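The Slow Table

I gave up on jigsaws at 11, when my brother hid the last piece of a lighthouse down the back of the couch. So I was no great prospect when Begoña Iglesias talked me into her puzzle swap at the Moura hall in May.

You bring a box, you take a box, and you stay for a cuppa (the lamingtons are very good!). I came home with 159 pieces of harbour and a favourite colour of sky, which I'd never had before.

My neighbour Josué Coutinho reckons wooden puzzles are the only ones worth keeping. He cuts his own in the garage, and he'll happily spend a whole arvo sanding one edge – I've watched him do it.
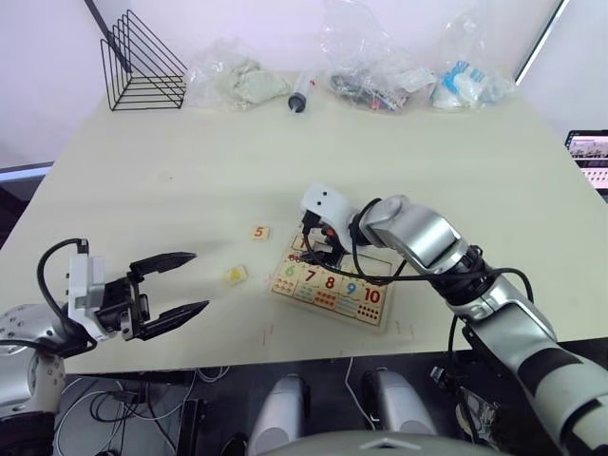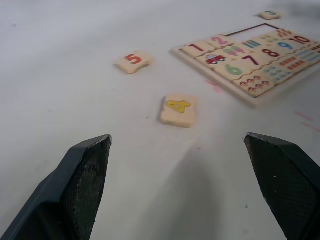
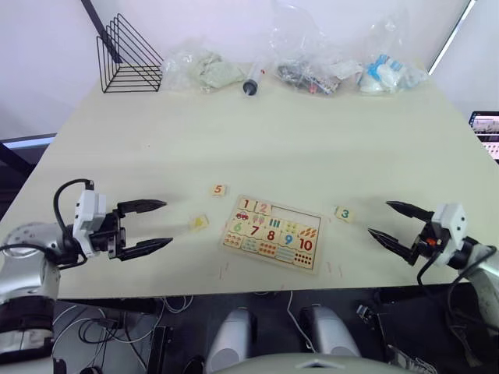 A wooden puzzle on a pale tabletop

Alby Magazine | Issue 70 | Page 10

What got me hooked, though, was the company. Boglárka Szilágyi sorts by colour and won't hear a word about starting with the border. Anselmo Quintana starts with the border and won't hear a word from Boglárka. They've shared a table for years and I wouldn't dream of separating them.

My harbour is still on the dining table, so we've been eating on the couch. The boats are finished, the jetty's nearly there, and I've started feeling down the back of the cushions every time a piece won't turn up.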